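The Laundry Problem

An open day at a robot workshop, where the hardest job in the building is a T-shirt

By Isla Costigan

The sign on the door said Forari and underneath it, on a sheet of paper, OPEN TODAY, COME IN. I went in. It was Fri 27 March, a little after ten in the morning, and there was already a line for coffee.

Forari occupies the ground floor of what used to be a carpet showroom. You can still see the marks where the sample racks were bolted to the concrete. The company has been there for three years and in that time has opened its doors to the public only twice. The first time, people who came expecting walking robots with heads left disappointed. For this second go the staff put a line on the invitation: "Mostly laundry."

It was a fair warning. Forari works on what engineers call soft goods, meaning anything that flops. Towels, pillowcases, shirts, the bags that shirts come in. Factory robots have been welding car doors for decades because a car door is the same shape every time it arrives. A T-shirt is never the same shape twice. Drop it on a table and you get a heap, and the heap has to be read before anything can be done with it. Where is the collar? Is it inside out? Is that edge a hem or just a fold?

The project that tries to answer those questions is called Kusum. It has been running for two years and takes up most of the back half of the building, where the carpet rolls used to be kept. Visitors were taken through in small groups by Paora Paewai, a tall man in work boots who spoke quietly enough that everybody had to lean in.

He started us at a table with nothing electronic on it. There was a pile of shirts and a kitchen timer. He asked for someone to fold one, and a boy in a soccer jersey stepped up and did it the way most of us do, chest down, sides in, bottom up. Paewai asked him to do it again with his eyes shut. That went fine too, only slower. Then he handed the boy two pairs of salad tongs.

"Now fold it with those," he said.

The boy managed a sort of parcel. His sister offered advice. With tongs you can hold a shirt but you can't feel how many layers you are holding, and twice he came up with the front and back together when he wanted only the front. Paewai let him struggle for a minute and then thanked him and gave him a sticker.

The tongs were the whole lecture, really. A two-fingered gripper gives a robot very little to go on. It can close, and it can tell that something stopped it closing. Most of the rest has to come from cameras, and cloth is good at hiding itself from cameras. A sleeve tucked under a shirt might as well not exist until something lifts the shirt up.

From there we moved along to a wall of printouts, which was less fun but which I found myself going back to later. Kusum does not work from a list of written steps. People guide the arms through a job by hand, again and again, and the software is trained on the record of what they did. The working set for T-shirts stands at 955 recorded folds, and the plan is to reach 2000 before the end of April. Each fold starts from a different mess. One of the printouts gave the house rules for making a mess: pick the shirt up by any point, let go from shoulder height, do not fix it. I asked whether people cheat and drop it neatly. Paewai said that everyone does, without meaning to, after lunch.

The rules also cover what goes wrong. If the person guiding the arms fumbles a grip, the recording is kept, provided they recover from it. A robot trained only on clean runs has no idea what to do after a bad one. It will carry on folding air. Older versions of Kusum did a lot of that, I was told, and there is a video of one of them patting down an empty patch of table with great care while the shirt lay next to it.

A woman in our group asked about buttons. Not yet. Somebody else asked about fitted sheets, and got a laugh from the staff that I took to be an answer.

There were other things to see. A smaller machine named Pirihi sorts clean socks by color and does it fairly well, apart from black and navy, which it mixes up about as often as my husband does. Children were allowed to throw socks into its hopper and this was easily the most popular stop of the day. In the front room a student was showing how a gripper fingertip is molded and swapped out. Fingertips wear down quickly on this kind of work. They are pressed into a hard tabletop all day in order to slide under the edge of a piece of cloth, and the team treats them like brake pads. She had a tray of dead ones and you could take one home.

I spoke for a while with two people from a hospital linen service who had driven in that morning. They do not care about T-shirts at all. They care about gowns, and about the person at the start of the line who pulls single items out of a tangled cart and feeds them to the next machine. That job is hard on the shoulders and people do not stay in it. A robot that could only do that, they said, and never fold a thing, would be worth having. Forari hears this often enough that it has started a second project, Ara, which covers separating only. It was not on show. There is a curtain, and Ara is behind it.

Money came up, as it does. Forari will not sell you a folding robot today. It earns its keep building test stations for other companies, and Kusum is paid for partly out of that and partly by a research grant that comes up for renewal next year. Nobody I met there claimed to be close to a machine for the home. Paewai thinks a laundry or a uniform depot is the likely first customer, somewhere with a lot of the same garment and a person nearby to help out when the machine gets stuck.

How often does it get stuck? He gave me a straight answer. In the last test before the open day the arms were given 300 tries at a plain T-shirt, and the team counts a try as good only if the shirt ends up folded with the collar showing and no sleeve sticking out. They did not meet their own target. He would not give the exact score, since the write-up is not finished, but he said it was good enough to keep going and not good enough to brag about.

The main demonstration was at noon. We stood two deep around the station, which is a simple thing up close: two arms bolted to a bar, a marble-patterned top, plain pale walls on the sides and behind. The arms are slow. If you have seen factory robots you expect a snap to the movement, and there is none of it. They reach, hesitate, shift sideways a little and reach again. The motors make a faint whine when they change direction. Much of the skill is in the placement of that first grip, and it was odd how quickly the crowd picked up on it. People who had never thought about the subject before that morning were muttering "too high" and "take the other sleeve."

Blue cloth at the station, seen from beside the table and from the gripper.
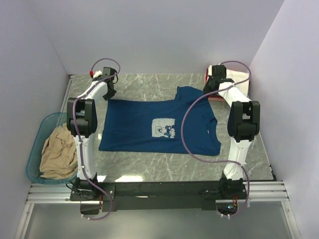
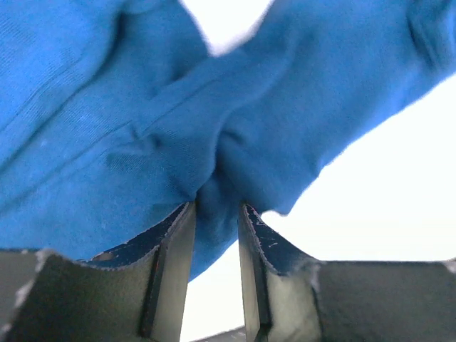
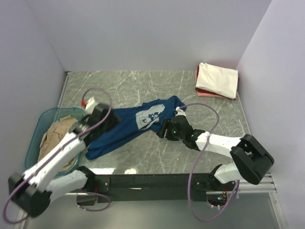 Paora Paewai was asked, near the end of the session, whether all this was worth the trouble when a teenager can fold a shirt in ten seconds. He said that he had two teenagers and would like to see the ten seconds. Then he gave the longer answer. Shirts are cheap to buy, they do not break when you drop them, and everybody in the building can tell a good fold from a bad one without being trained. That makes them useful to learn on. What he wants in the end is a pair of arms that can handle a bandage, or make a bed with somebody's mother in it, and he did not expect to get there soon. "I'd be pleased with a pillowcase by the summer," he said.

The back room closed at three. On my way out I passed the first table, where the shirts were still in a pile and a man was trying the salad tongs by himself. He had the timer going.

Forari plans another open day once the T-shirt set is complete. Entry is free, children are welcome, and parking is on the street behind the building.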